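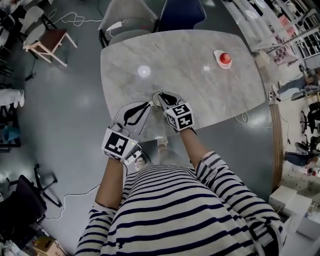 **Progress report to Prodico — tabletop sorting and furniture work, Brodeck room**
April 6, 2025

## Status

Work in the Brodeck room is on schedule for the tabletop tasks and behind on storage. The marble-patterned table is now the main work surface. It replaces the Honkanen bench, which was too narrow for two-handed tasks.

## Tabletop tasks

The current set uses small items: a white ring, a red ball and a small white plate. The ball starts on the plate. The ring is placed near the front edge and picked up from there. Items go back to their start positions after each run.

A total of 598 runs were logged in the period, against a target of 550. Runs with the ring take longer than runs with the ball — the ring lies flat and offers little height to hold. A thicker ring is on order from Drusov.

The table top reflects the ceiling light near its center. A matte cover was tested on two days and removed because it slid. A fixed cover will be priced.

## Room and furniture

- Seating is mixed: upholstered chairs, a folding chair, a wood-framed chair and office chairs. No purchase is planned.
- Cables still cross the floor near the table. Floor channels are approved but not fitted.
- The white shelving holds assorted items that have not been sorted. Labeling starts next month.

## Spending

Spending to date is $3,105, mostly on the table and delivery. The floor channels and the table cover are not included in this figure.

## Next period

1. Fit floor channels.
2. Label the shelves and clear unused items.
3. Add larger items to the tabletop set.

The storage work should close by September. The delivery date for the Drusov rings has not been confirmed.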